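Search this site Enter keywords Go

PRESS RELEASE
For immediate release

Vutemness orders second season of home cooking contest "Lungu"

Streaming service Vutemness has ordered a second season of "Lungu," the neighborhood cooking contest produced by Rerkomance. The new season will have 13 episodes, up from eight in the first, and filming is due to start in April.

In "Lungu," two households on the same street each cook a dinner for their neighbors on a fixed budget. The neighbors eat both meals on the same evening, vote by secret ballot and split the leftover money with the winning kitchen. There is no studio audience and no panel of judges. Each episode runs 44 minutes.

Casting for season one drew 1,616 applications from households in nine states. Rerkomance held video interviews with 304 of them before settling on the final group. Applications for season two are open now through the casting page on the Vutemness website, and households that applied last time may apply again. 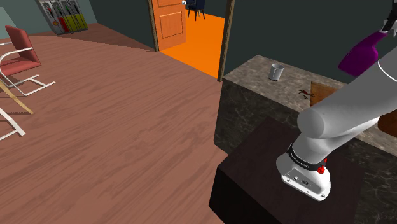
The format changes in a few ways for the new season. The shopping budget goes up to $123 per household, and contestants must spend at least a third of it at a store within walking distance of home. Cooking time stays at four hours. A tied vote, which happened twice in season one, will now be settled by a dessert round the following evening – in the first season the prize was simply divided.

Two of the 13 episodes will be longer specials. One brings back four households from the first season, and the other takes place in an apartment building where every contestant shares a single courtyard. The specials will run 60 minutes each.

Rerkomance will again handle all production. The company also makes the quiz show "Umau" for Vutemness, now in its third season, and will run the two productions with separate crews so that release dates do not clash.

"We wanted a contest where the people voting have to go on living next door to the people cooking," Rerkomance said in a statement. "That made for careful voting and some very polite arguments. Viewers wrote to us about the arguments more than the food, and season two will leave more room for them."
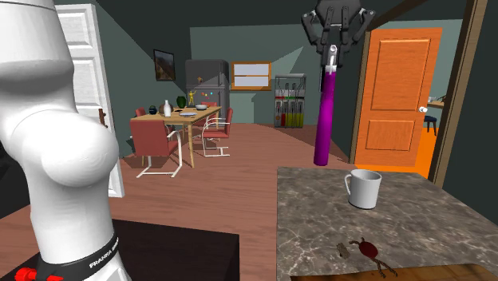 Vutemness will release the first three episodes together and the rest one per week. All episodes will have captions in English and Spanish, and audio description will be available from the day of release. Season one remains on the service and will be offered without a subscription for two weeks before the new season begins.

Households that want to take part need at least two members aged 18 or over, a working kitchen and written permission from the landlord if they rent. Professional cooks are not eligible. Both households on a street may apply together, or one may apply alone and be matched by the casting team.

A release date and trailer will be announced later. Preview episodes will be made available to reviewers – requests should go to the Vutemness press office, which can also supply cast lists and episode summaries once filming is complete.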